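July, 7:40 in the morning, second cup of coffee

Starter notes, continued from the page Teun spilled on.

Jar B (the Skenard rye) is alive after all. I had written it off and was composing a short eulogy when it doubled overnight, presumably out of spite. Jar A, the one I have been nice to, did nothing. Fed both again at 7:15, same flour, same tap water left out in the pitcher. Room was 25 C by the wall thermometer, which Gerrit says reads high. Gerrit says everything reads high.

Hydration at 69 percent for the test loaf. I know the plan said 70. The bag ran the way the bag ran and I was not opening a new one for a spoonful. Total dough before the first fold was 248 g, a roll with ambitions. Three folds, half an hour apart, except the second one, when I was on the phone with Dekker about the missing flour order. They have it down as delivered. I asked to whom. They are looking into it. 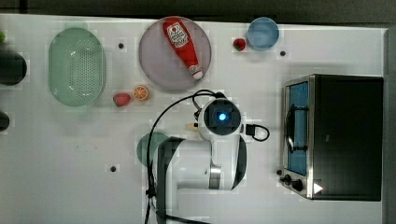

Vukden Bread and Ferments Club — shared bench notebook

Picked up again at 11:20. Dough had slumped but held an edge when I pushed it back with the scraper. Smell is mild, a bit like yogurt. Last month's batch smelled like nail polish and Teun ate it anyway, so his vote on flavor is suspended until further notice.

Shaped it, badly. The seam opened on the left and I pinched it shut and told it to behave. Into the small basket with rice flour, towel over the top, bottom shelf of the fridge. If you need the shelf, move the pickles. Do not move the dough.

Questions for myself:
Is Jar A too cold by the window, or just lazy? Swap the two jars tonight and see which one sulks.
Did the Binach white change? The new bag drinks more water than the old one. Gerrit thinks I misread the scale. I have thoughts about that too.

To do: label the lids (tape falls off, use the paint pen), scrape the old crust off the Dutch oven, call Dekker back before 4. Bake tomorrow, first thing, lid on for the first half.

Later — Dekker called. The flour went to the other Vukden address. They would like us to go get it.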